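Odix Garment Handling Set – data card

Version of September 19, 2025. Maintainer: Dehua Xia

Summary
Demonstrations of clothes handling on beds, recorded with the Diver hand-held gripper kit. Supplied with each Diver kit and also licensed separately.

Contents
Episodes: 1,416
Held out for testing: 43
Garments: trousers, shirts, towels

Known limits
Dark fabric loses detail at the fold lines. Fast wrist motion blurs the near field – filter on the speed column before training.

Sample views, dark garment with white stripe on a green sheet:
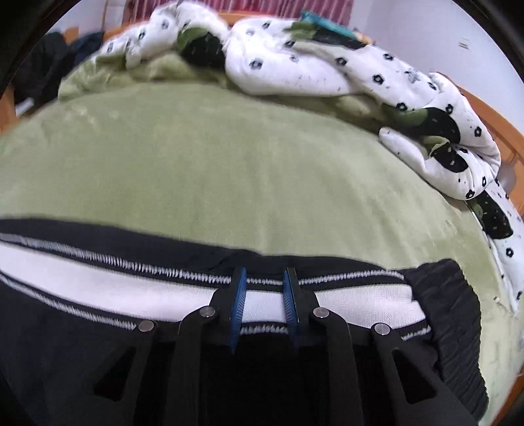
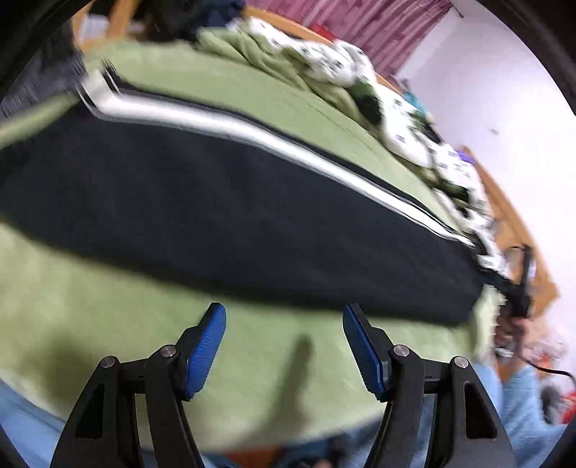

Comments

Junhao Dong: The speed column is empty in 15 of the episodes I downloaded. Is a fix planned, or should I compute it from the pose log?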